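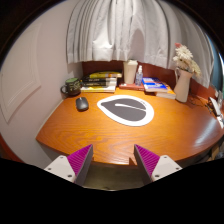
Vale a pena comprar um berço acoplado para os primeiros meses? Para mim valeu, sobretudo pelas mamadas da madrugada, mas eu compraria um usado e guardaria o resto do dinheiro para fraldas.

Agora a versão comprida, que eu sei que vocês gostam (e que estou escrevendo com uma mão só, de novo). O nosso é o Ki, da Jallemach, aquele que prende na lateral da cama e tem a grade que abaixa. Compramos na loja da Trelton em fevereiro, com a barriga já batendo em todas as prateleiras, por R$ 1377. Doeu! Meu marido ficou olhando para a etiqueta um tempão e depois perguntou se o bebê vinha junto.

A montagem levou uns 40 minutos, com uma pausa para eu chorar porque o lençol era muito pequenininho. As instruções são péssimas, mas os parafusos vêm separados em saquinhos e isso ajuda muito. As alças que prendem na cama são firmes, e eu aperto tudo outra vez no domingo, por mania mesmo.

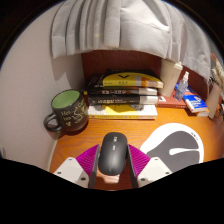
O que eu mais gosto é da grade. Abaixa com uma mão, quase sem barulho, e dá para puxar a criatura para mamar sem sentar na cama. Quem já passou por uma cesárea sabe o que isso significa. A altura tem regulagem e encaixou direitinho no nosso colchão, que é bem alto, coisa que o Funedura da minha irmã não fazia de jeito nenhum (ela acabou devolvendo).

O que me irrita: o colchãozinho é fino, a capa demora uma eternidade para secar e as rodinhas só travam 2 de cada vez, com o pé, no escuro, naquele cantinho onde eu sempre dou uma topada. Ah, e o bolso lateral é uma piada, cabe uma chupeta e olhe lá.

E ele dorme? Bom, dorme igual dormia no carrinho, ou seja, quando quer. Berço nenhum faz milagre e o vendedor que me prometeu noites inteiras devia vir aqui às três da manhã. Mas eu levanto bem menos, e só por isso já sou outra pessoa.

O manual manda parar de usar quando o bebê começa a se apoiar nas mãos e nos joelhos, então é coisa de poucos meses. Depois disso o nosso vai para a minha cunhada, que já está de 18 semanas e já veio medir o quarto.

Imprimir | Enviar por e-mail

Textos recentes
Mala da maternidade: o que voltou para casa sem uso
Sling ou canguru? Testei com um bebê bravo
Nosso primeiro passeio de ônibus a três
Sopa de panela única para quem não dorme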